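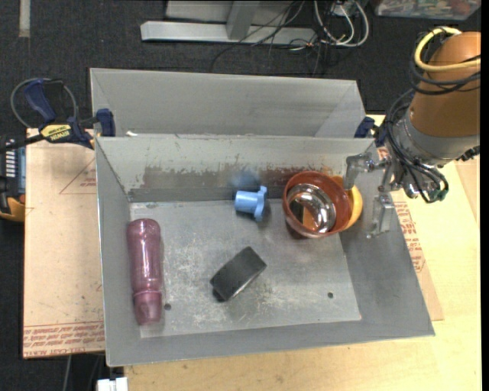

Sorting bin at a Drotside bench, front position, with a second bin behind.

Bench Sorting Operative (part-time, fixed term)
Employer: Pristex
Site: Drotside, Returns and Parts Hall
Vacancies: 3
Reporting to: Shift lead, Mixed Items

Purpose of the post

Pristex handles mixed small goods on behalf of trade customers. Items reach the hall unsorted and are transferred in small lots to open metal bins on the benches. The operative takes each item from the bin, identifies it by form and material, and places it in the correct outgoing tray. A lot may contain bottles, moulded plastic parts, solid blocks, fittings and items with no obvious class.

Main duties

Clear each bin completely before the next lot is tipped. Small scraps on the rim or in the corners count as part of the lot and go to the waste tray.
Sort by class using the Drustis code sheet fixed to the bench. Codes are entered on the bench terminal, one entry per item.
Set aside closed bottles and other closed containers. These are weighed before they are classed and must not be opened at the bench.
Place parts of irregular shape, for example those with flanges or lobes, in the divided tray with the widest face down.
Refer any item that cannot be classed within two minutes to the shift lead.
Wipe down the bin floor and walls at the end of each shift. Surface scratches and scuffs are normal wear and need not be reported. Splits, raised edges and sharp burrs must be reported, and the bin taken out of use.
Keep the wooden bench top clear of personal items, drinks and packaging.

Working conditions

The work is done standing, with a stool available. Bins are lifted empty only. Gloves are supplied in four sizes and are to be worn for all handling. The hall is heated but the loading door is open for part of each shift, so warm clothing is advised. There is moderate noise from metal bins and trays.

Requirements

Essential:
Able to tell apart common plastics, metals and rubber by sight and touch, or willing to be trained to do so.
Good near vision, with glasses if worn. Colour is used in several of the class codes, and applicants who have difficulty with colour should say so on the form so that the code sheet in shape and number format can be issued.
Accurate entry of four-digit codes.

Desirable:
Previous work in returns, recycling, stores or parts picking.
Knowledge of the Drustis codes or a similar system.

No formal qualifications are required.

Hours and term

29 hours per week over four shifts. Early and late shifts alternate weekly. The term is 56 weeks, with a probation period of 2 months. Holiday is given in proportion to hours worked. Pay is at Grade 3 of the site scale, which is sent out with the application form.

Training

Two paid days at the Meireles building, next to the main hall, covering item classes, terminal entry and safe handling. A bench test follows on the second day. Applicants who do not pass may repeat it once.

How to apply

Application forms are held at the Drotside gatehouse and can be posted on request. Completed forms should be marked "Bench Sorting" and returned to the gatehouse by April 26, 2020. A CV may be attached but does not replace the form. Shortlisted applicants will be asked to attend a short interview and a practical exercise with one mixed bin. Please state any shift you are unable to work.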